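# Condiment storage and wire goods, Curkulstead open day

The Curkulstead site opened to visitors on Monday from late morning. I went mainly for the kitchen organization room, where Trovby and Lumbao had shelving, drawer inserts and countertop racks set out for handling. Entry was free and the catalog cost 5 dollars. I bought one and have used it for the part numbers below.

Most of the ground floor is given over to wire forming. Coil stock is straightened, cut and fed to a bender, then cross wires are spot welded in a jig. The welding line was not running during my visit. The guide gave its output as 1474 joints per shift change of electrodes, after which the tips are dressed and the jig is checked for square. Coating is done off site.

Countertop pieces were upstairs. The open-front basket type interested me most, as I have been looking for something to hold bottles beside a stove without hiding the labels.
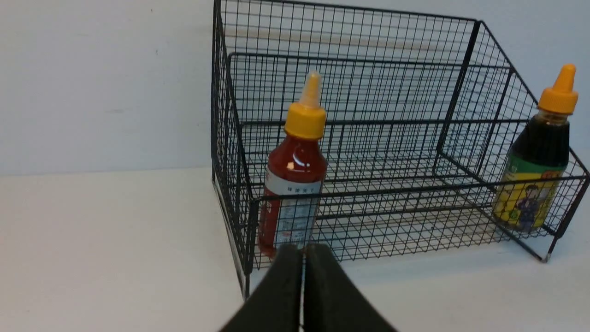 *Vevon Kitchen Notes*

The black wire rack has a tall mesh back and side panels that slope down to a low front corner. Thicker rods form the border and the thinner wires fill the grid, so the load goes into the border and the mesh only has to keep things from tipping out. It had a condiment bottle near each end, one of them red with a yellow cap. The rack stands on short feet, and a cloth should pass under it if it is thin enough.

I have two reservations. Closely spaced wire collects grease, and a panel with both vertical and horizontal members has a great many crossings to scrub. The catalog says dishwasher safe to 100 cycles and is silent on what happens after that. The second is width. With bottles set at the ends, the middle is the natural place for smaller jars, and a jar with a narrow base may sit unevenly on wire. A cut piece of shelf liner would fix this at the cost of some drainage.

Lumbao's drawer inserts were competent but sized for drawers deeper than mine. The Trovby undershelf baskets clip on without tools and hold well – I pulled down hard on one and it stayed put. The clips are sized for thin shelves, so measure first.

Parking is behind the coating store, and the signs for it are small. The upstairs room closes at 2, well before the rest of the building, so start there and leave the welding line for later. The next open day is in September. Racks can be ordered at the desk but not carried home the same day.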